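4. 지원 대학 목록 만들기와 원서 제출

이 장에서는 Celtia 진학 관리 프로그램에서 지원 대학 목록을 만들고, 서류를 올리고, 원서를 제출하는 방법을 설명합니다. 학생 계정을 기준으로 하며, 보호자 계정과 담임 교사 계정에서 달라지는 부분은 해당 단계에 따로 적었습니다. 계정을 아직 만들지 않았다면 2장을, 성적 입력을 마치지 않았다면 3장을 먼저 보십시오.

이 설명은 2025년 11월 판을 기준으로 합니다. 이전 판에서는 '지원 목록' 메뉴가 '나의 대학'으로 표시됩니다.

4.1 시작하기 전에

다음 항목을 준비합니다.

- 학생 계정의 아이디와 비밀번호
- 3장에서 저장한 성적표(상태가 '확정'이어야 합니다)
- 증명사진 파일 1개
- 자기소개 글을 요구하는 학과에 지원할 경우 그 원고
- 보호자 연락처

주의: 성적표 상태가 '임시'이면 목록은 만들 수 있지만 제출 단추가 나타나지 않습니다. 상태를 바꾸려면 담임 교사의 확인이 필요합니다.

4.2 지원 목록 만들기

1. 첫 화면 왼쪽 메뉴에서 '지원 목록'을 누릅니다.

2. '새 목록'을 누르고 이름을 입력합니다. 이름은 나중에 바꿀 수 있습니다. 한글, 영문, 숫자를 쓸 수 있고 빈칸은 밑줄로 저장됩니다.

3. 검색창에 대학 이름이나 학과 이름을 입력합니다. 등록된 학과는 모두 857개입니다. 이름의 일부만 입력해도 검색되지만 두 글자 이상이어야 합니다.

4. 결과 화면에서 지역, 전형, 등록금 범위로 범위를 좁힙니다. 필터는 목록마다 따로 저장됩니다.

5. 원하는 학과 옆의 '담기'를 누릅니다. 한 목록에는 학과를 16개까지 담을 수 있습니다. 더 담으려면 기존 항목을 지우거나 목록을 하나 더 만듭니다.

6. 담은 학과를 끌어서 희망 순서대로 놓습니다. 휴대 전화에서는 항목을 길게 누른 다음 옮깁니다.

참고: 희망 순서는 학생과 담임 교사만 볼 수 있습니다. 대학에는 전달되지 않습니다.

4.3 지원 조건 비교하기

1. 목록에서 비교할 학과를 두 개 이상 선택합니다.

2. '비교'를 누릅니다. 모집 인원, 반영 과목, 과목별 비율, 면접 유무가 표로 나옵니다.

3. 표 위쪽의 '내 성적 넣기'를 켭니다. 각 학과의 반영 비율로 환산한 점수가 맨 아랫줄에 나타납니다. 환산 점수의 만점은 모든 학과에서 1,000점으로 통일되어 있습니다.

4. 표를 보관하려면 '저장' 또는 '인쇄'를 누릅니다. 인쇄할 때는 용지 방향을 가로로 설정합니다.

주의: 환산 점수는 상담용 자료입니다. 대학이 발표하는 점수와 계산 방식이 다를 수 있으므로 반드시 해당 대학의 모집 요강을 확인하십시오. 모집 요강이 바뀐 학과에는 이름 옆에 '변경' 표시가 붙고, 이 표시를 누르면 바뀐 항목만 따로 볼 수 있습니다.

전년도 결과가 없는 신설 학과는 비교표의 '작년 결과' 칸이 비어 있습니다. 오류가 아니므로 다시 불러올 필요가 없습니다.

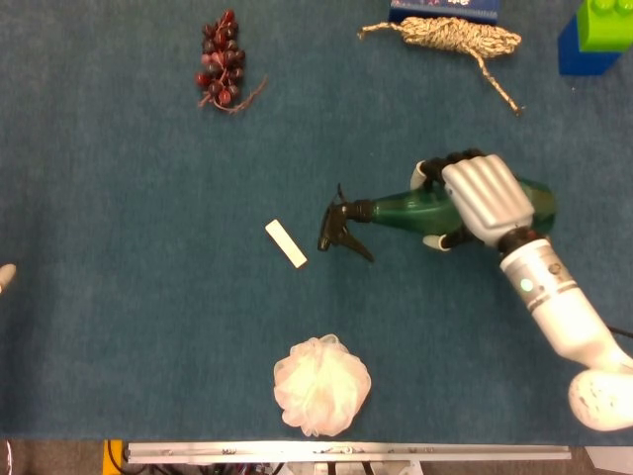

4.4 서류 올리기

1. 목록에서 학과 이름을 누르고 '서류' 탭을 엽니다. 그 학과가 요구하는 서류만 표시됩니다.

2. 항목마다 '파일 선택'을 누르고 파일을 지정합니다. 문서는 PDF, 사진은 JPG 또는 PNG 형식만 받습니다.

3. 올린 파일의 '미리 보기'를 눌러 모든 쪽이 제대로 나오는지 확인합니다. 특히 글꼴이 깨지거나 마지막 쪽이 빠지지 않았는지 봅니다.

4. 여러 학과가 같은 서류를 요구하면 '다른 학과에도 사용'을 누르고 학과를 고릅니다. 자기소개 글은 이 기능에서 제외됩니다.

5. 모든 항목이 '완료'로 바뀌면 '서류 저장'을 누릅니다.

참고: 추천서는 학생이 직접 올릴 수 없습니다. '추천서 요청'을 누르고 교사 이름을 선택하면 교사 계정으로 요청이 갑니다. 교사가 작성을 마치면 상태가 '도착'으로 바뀌지만 내용은 학생 화면에 나타나지 않습니다.

보호자 계정: 서류 상태만 볼 수 있고 파일을 올리거나 지울 수 없습니다.

4.5 담임 교사 확인 받기

1. 목록 화면 오른쪽 위의 '확인 요청'을 누릅니다.

2. 교사에게 남길 말을 입력합니다. 비워 두어도 됩니다.

3. '보내기'를 누릅니다. 확인이 끝날 때까지 목록은 잠기며 순서를 바꾸거나 학과를 추가할 수 없습니다.

4. 급히 고칠 것이 있으면 '요청 취소'를 누릅니다. 수정한 뒤에는 다시 요청해야 합니다.

교사 계정: '받은 요청'에서 학생 이름을 누르고 '승인' 또는 '돌려보내기'를 선택합니다. 돌려보낼 때는 사유를 반드시 적어야 합니다. 학급 전체의 요청 현황은 '학급 보기'에서 표로 내려받을 수 있습니다.

4.6 원서 제출하기

1. 승인된 목록을 열고 제출할 학과를 선택합니다.

2. '최종 확인'을 누릅니다. 이름, 생년월일, 연락처, 지원 전형이 한 화면에 나옵니다. 이름은 신분증과 같아야 합니다.

3. 틀린 곳이 있으면 '뒤로'를 누르고 고칩니다. 생년월일은 학생이 고칠 수 없으므로 학교 관리자에게 요청합니다.

4. 보호자 동의가 필요한 전형이면 '동의 요청'을 누릅니다. 보호자에게 문자로 보낸 링크는 26시간 동안 유효합니다. 시간이 지나면 다시 보냅니다.

5. 전형료를 결제합니다. 결제 창이 열려 있는 동안 새로 고침을 하지 마십시오.

6. '제출'을 누르고 접수 번호를 확인합니다. 접수 번호는 '제출 내역'에도 저장됩니다.

경고: 제출한 원서는 취소하거나 수정할 수 없습니다. 같은 대학에 중복 지원이 가능한지는 대학마다 다르며, 프로그램이 이를 자동으로 막지 않습니다.

4.7 문제가 생겼을 때

'제출' 단추가 회색입니다.
서류 탭에 '완료'가 아닌 항목이 있는지, 교사 승인이 끝났는지 차례로 확인합니다.

결제는 되었는데 접수 번호가 없습니다.
다시 결제하지 마십시오. '제출 내역'에서 '결제 조회'를 누릅니다. 그래도 나오지 않으면 결제 시각을 적어 학교 관리자에게 알립니다.

파일이 올라가지 않습니다.
파일 이름에 특수 문자가 있으면 지우고 다시 시도합니다. 암호가 걸린 PDF는 받지 않습니다.

검색 결과에 찾는 학과가 없습니다.
필터를 모두 끄고 다시 검색합니다. 학과 이름이 바뀐 경우에는 예전 이름으로 검색되지 않습니다.

합격 결과 입력과 등록 대학 선택은 5장에서 설명합니다.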